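Trial Period

The Trikeck folding kit came to the Pindomska laundry on a 30-day trial. The terms ran to 2 pages. 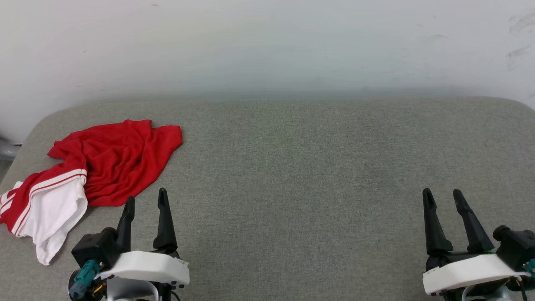

By the second week the reviewer had logged 290 garments. The form asked for one verdict, accept or return, and left a line for remarks. She wrote that sleeves were adequate and collars were slow. Wirow, the competing product, cost 400 less and could not do collars.

At closing time she dropped one more shirt in front of it, inside out. The arms stayed where they were for nearly a minute. Then the log printed a line she had not seen before — operator preference unknown.

She turned the shirt right side out and pressed start. Under remarks she added: asks.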